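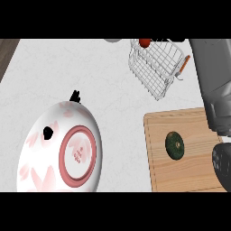

La cocina simulada de Estanton, con la pinza negra junto a la tabla de cortar y el cuenco volcado en primer término.

Hay una cosa que Lamisi Korletey hace siempre antes de lanzar una tanda de pruebas, y es dejar el café lejos del teclado. Lo aprendió una mañana de octubre, cuando un manotazo de entusiasmo (el brazo acababa de levantar un cuenco virtual por primera vez en toda la semana) le costó un teclado de verdad. Me lo contó muerta de risa mientras me buscaba una silla en el laboratorio de Estanton, donde lleva meses comparando pinzas robóticas para cocinas domésticas, y donde yo pensaba quedarme un par de horas y acabé quedándome hasta que oscureció.

El encargo, explicado deprisa, parece sencillo. Un fabricante de ayudas para el hogar quiere saber qué mano ponerle a su brazo, y sobre la mesa hay 2 candidatas: la Hudau, de dedos paralelos, sobria y rápida como un alicate bien engrasado, y la Mäkelä, de dedos redondeados que ceden un poco al cerrarse y que a mí, lo confieso, me cayó simpática desde el primer minuto. Antes de gastar un céntimo en vajilla rota, las dos tienen que pasar por Bustside, el banco de pruebas simulado que ha montado el equipo de Korletey y que reproduce una encimera de mármol blanco con sus vetas grises y todo.

Cada pinza hace 300 intentos por configuración. Cambian los objetos, cambia cómo caen y cambia el punto desde el que mira la cámara, y al final de la campaña el contador marcaba 2385 intentos válidos, una cifra que Korletey recita de memoria y con un cariño que uno suele reservar para los cumpleaños de los sobrinos. Los descartados, me aclara, son sobre todo colisiones imposibles, de esas en las que un objeto atraviesa a otro y el simulador se queda tan tranquilo.

Lo que más me sorprendió fue el tiempo que dedican a discutir sobre un cuenco. Es blanco, con pétalos rosas y un anillo de apoyo también rosa, y cuando está de pie no da ninguna guerra: se agarra por el borde y listo. Pero basta con que aparezca tumbado o boca abajo para que la conversación se anime, porque entonces el borde deja de estar a mano y la pinza tiene que decidir si va a por el anillo de la base, que es estrecho, o si intenta abrazar la panza, que resbala. La Hudau prefiere lo primero y lo hace bastante bien cuando llega recta. Si llega torcida, pellizca en falso y el cuenco gira sobre sí mismo como una peonza perezosa. La Mäkelä se acerca con más calma, apoya, tantea, y a veces tarda tanto que el programa da el intento por perdido (¡con lo bien que iba!, protestó alguien a mi espalda).

La cesta de alambre es otro cantar. Para una persona no hay duda de por dónde cogerla, tiene su mango naranja bien visible, pero una cámara ve rejilla, y detrás de la rejilla más rejilla, y entre los huecos la encimera blanca, que apenas se distingue de las varillas. «El mapa de profundidad parece un queso», dice Korletey, y me enseña uno que efectivamente lo parece. Probaron tres alturas de cámara antes de quedarse con una vista oblicua desde arriba, que pierde algo de detalle en lo que queda más lejos pero a cambio deja ver a la vez la superficie de trabajo y buena parte del brazo.

Con las verduras hubo menos drama. Una pieza redonda y verde oscuro, de piel rugosa, puesta sobre la tabla de madera, es casi un regalo para la Mäkelä, cuyos dedos se amoldan a la curva sin necesidad de acertar en el centro. La Hudau también puede, aunque hay que bajarle la fuerza al 80 por ciento de la que trae de fábrica, y encontrar ese número llevó varias tardes de probar, apuntar y volver a probar. A Korletey no le preocupa tanto el agarre como la retirada: la tabla tiene una ranura fina por todo el perímetro, y en las primeras versiones del controlador la punta de los dedos se enganchaba en ella al salir, de modo que el brazo se llevaba la verdura y la tabla detrás, en una especie de mudanza.

Le pregunté, claro, cuál de las dos ganaba. Se rió y me abrió una hoja de cálculo con tantos colores que tuve que acercarme la silla. En rapidez va por delante la Hudau; en objetos curvos, la Mäkelä; y en la cesta ninguna de las dos ha convencido todavía. El siguiente paso es montar ambas en un brazo físico, con cuencos de loza que han comprado a pares por si acaso, y ver cuánto de lo aprendido en Bustside sobrevive al roce y a las sombras de una cocina de carne y hueso.

Cuando me marché, el brazo gris seguía con lo suyo en la pantalla y Korletey estaba ya ajustando la cámara para la tanda de la noche. El café, eso sí, en la otra mesa.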